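After a Small Car Accident: Tips for Home

Keep the clothes you were wearing in a paper bag. Do not wash them for 3 days, the insurance can ask to see them.

Glass pieces hide in pockets and cuffs. Turn trousers inside out over the bathtub and shake them slowly, with gloves on.

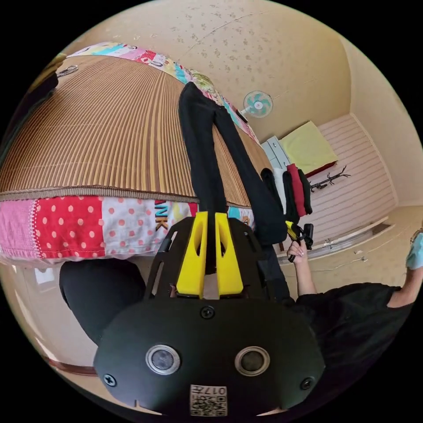 Cleaning the Car Seats

Press wide tape on the fabric first, then vacuum. My neighbor Petrică Bratu vacuumed first and the hose got cut. Wash the floor mats last, at 40 degrees.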